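4.2 Bimanual regrasping of stemmed drinkware

The stemware tasks form the hardest part of the Zama task set. A stemmed glass offers two very different places to grip it. The bowl is wide and changes shape along its length, while the stem is thin and gives the fingers little surface to hold. Handing such an object from one arm to the other means that both grippers must work close together, often less than a hand's width apart, and each wrist camera loses much of its usual view of the table in doing so.

We collected demonstrations for this task at the Randgate site using a two-arm station of the Harahap type. The arms face a shared work surface and are operated by a person through a matched pair of leader arms. Each arm carries its own wrist camera, and a fixed camera records the workspace as a whole. The final set holds 1419 demonstrations, of which 300 were set aside before training and used only for validation. Operators were told which glass to pick up but were left free to choose the grip and the angle of approach. Figure 6 gives a wrist view with a blue glass held on its side.
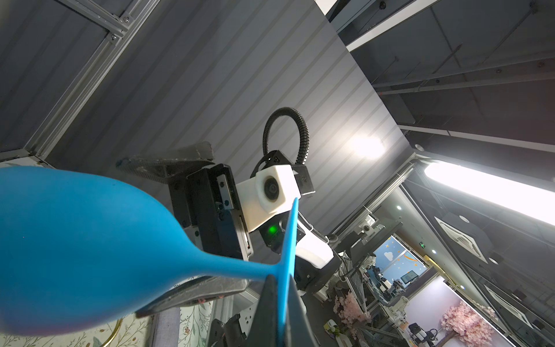 Figure 6. Wrist camera view with a tilted blue glass between the gripper fingers. The wrist and gripper of the second arm are visible beyond the glass.

Views of this kind are difficult for the policy in two ways. First, the held object covers a large share of the picture, and the part of the glass that the other gripper must reach may be hidden behind the finger. Second, once the wrist is tilted, the background no longer contains the table. It contains whatever the room has to offer, including ceiling panels, light fixtures, and parts of the room beyond the station. In an early version of the system, trained in May on a smaller set, the policy relied heavily on these background features, and performance dropped when the station was turned to face a different wall.

We tested two remedies. The first was to crop the wrist images to a region near the fingers. This reduced the effect of the background but also removed the second arm from many of the images, and handovers suffered as a result. The second was to keep the full wrist image and drop it at random during training, so that the policy had to learn to fall back on the fixed camera. We adopted the second remedy for all results reported below. The fixed camera keeps both grippers and the remaining glasses in one view, and it shows which way the foot of the lifted glass is pointing.

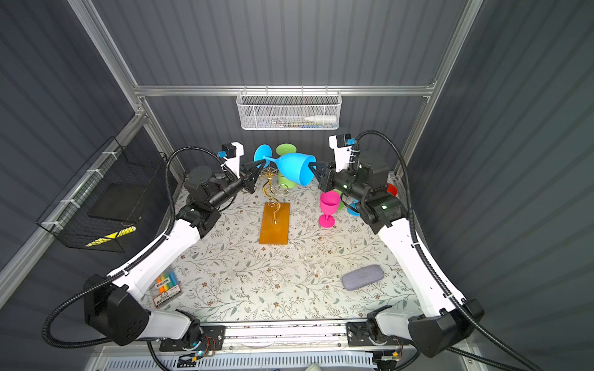

Clutter was varied on purpose. Each layout combined stemmed glasses with unrelated items, and glasses were placed both upright and upside down. An inverted glass presents its foot at the top, and a policy trained only on upright glasses tends to close on the foot as if it were a rim. Adding inverted layouts to the training set removed most of these errors, although they did not disappear.

Evaluation used 200 trials, divided evenly between layouts seen in training and new layouts. A trial was counted as a success when the receiving arm held the glass alone and set it down without touching any other object. On the 100 trials with new layouts, the policy with random image dropping outperformed the cropped version and the baseline without either change. The gap was widest for handovers in which the receiving arm had to take the glass by the stem. For bowl-to-bowl handovers the three versions were close, and we do not draw a firm ranking from them.

Failures fell mainly at the moment of transfer. In the most common case, the giving arm opened before the receiving arm had fully closed. A less common case was contact between the two wrist assemblies – usually when both arms approached at a steep angle. The Ronasberg controller stops both arms on contact, and such trials were scored as failures even where the glass stayed in the gripper. Section 4.3 examines whether a short waiting period before release reduces the first type of failure.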